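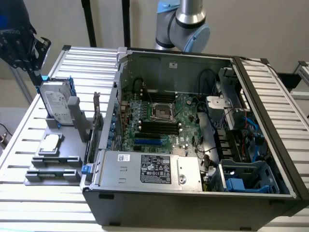
December, 7.40 a.m.

The reading room opened to members at the usual hour. The overnight temperature in the map store was recorded at 17 degrees, which is within the limit set by the Library, and the humidity log was signed and filed. Two blinds on the eastern side remain out of service. The supplier has been reminded in writing.

The principal business of the morning was the Golestani bequest. The papers have now been moved from the loading bay to the upper workroom, where they occupy the long bench and part of the floor beneath it. The deed of gift refers to 76 boxes, and the delivery docket agrees with the deed. Ms Nazanin Hassanpour has been assigned to the preliminary listing and has asked that no other member of staff rearrange the boxes until the original order has been noted. This request has been approved and a notice placed on the workroom door.

The first box opened contained household correspondence, chiefly letters between two sisters, one of whom settled on the coast and the other inland. The letters concern the price of wool, a disputed fence, the health of an aunt and, at considerable length, the proper method of preserving quinces. Several are written across the page in both directions to save paper. They will be slow to read but the ink is sound. It is the view of this office that the quince letters should be transcribed in full, as local researchers have long asked for domestic material of this kind.

11.15 a.m.

The catalogue was unavailable to the public for part of the morning. Readers were invited to use the card drawers, which several of the older members did with evident satisfaction. One gentleman located a parish history he had been unable to find by any other means and asked that the cards be retained in perpetuity. He was advised that no decision had been made to remove them.

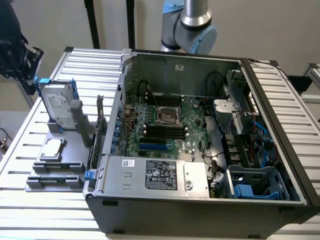
Correspondence was then attended to. A letter has been received from Skidov, the bindery, regarding the eight volumes of the district rate books sent for repair. The firm proposes to rebind in quarter leather at a revised price. The Library had specified buckram, and buckram remains the instruction. A reply was drafted before noon and is awaiting signature.

A second letter, from the shire, asks whether the Library will again lend the panoramic view of the harbour for the summer exhibition. The work was returned last year with a scratched frame and without the condition report - a matter which has not been resolved. The loan will be considered once the report is received.

2.30 p.m.

Ms Hassanpour reported that a ledger has been found at the bottom of the third box. It bears the name of a general store and has 1438 entries, each numbered by the storekeeper in a careful hand. Flour, lamp oil and boot leather appear most often. Against some names the word "forgiven" has been written in place of a payment. The store does not appear in any directory held here, and an enquiry will be sent to the regional museum. The ledger has been placed in a grey archival box of its own, with a slip recording where it was found.

The spine of the ledger is weak and the volume is not to be photocopied. Requests to view it should be directed to this office until a treatment report has been prepared.

4.50 p.m.

Rain from mid-afternoon. The gutter above the periodicals bay was inspected during the heaviest fall and found to be holding, although the downpipe at the rear of the building discharges onto the path and staff have been asked to use the side door. The umbrella stand was full by closing.

The workroom was locked at five and the key returned to the cabinet. Further folders and a quantity of cotton tape are to be ordered for the bequest. The letter to Skidov went out with the last post.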